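Sokthorpe Toy Library — Course Handout 2: Sorting and Storing Soft Toys

In this unit we practice with one woven basket on a small table. Use the basket from the Dristlow set and write shelf number 3831 on your sheet.

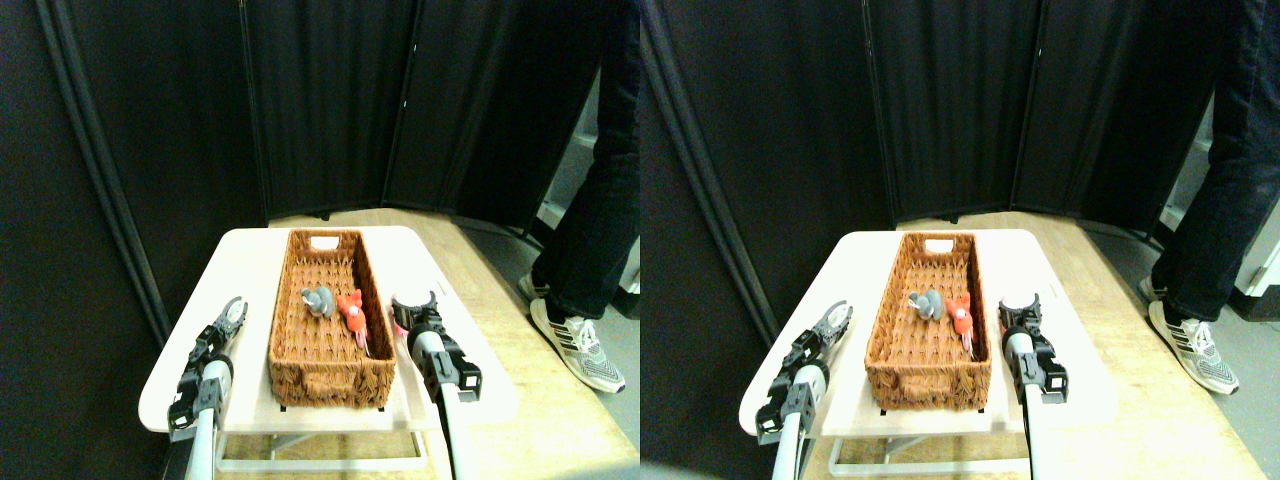
Check every toy for open seams before you store it. A toy with a hole goes to the repair box — never back to the basket.

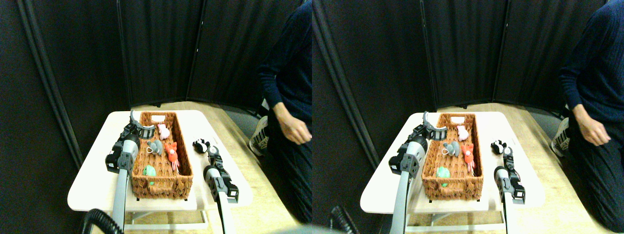 Four toys in the basket, the black-and-white one still on the table.

Lay the toys flat and keep the label end free.
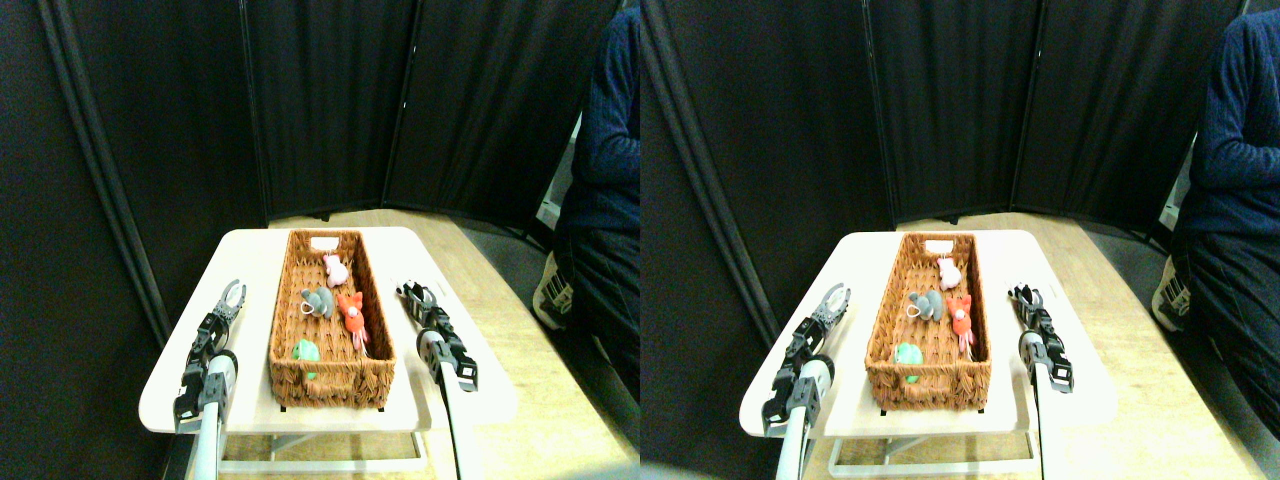 Exercise (some 10 minutes)

Work in groups of 2. Fill the basket, then write down the color of each toy.

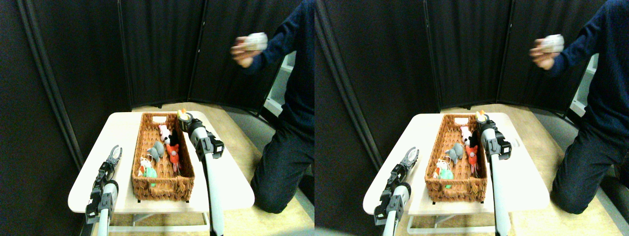

Six toys, with space left at the near end.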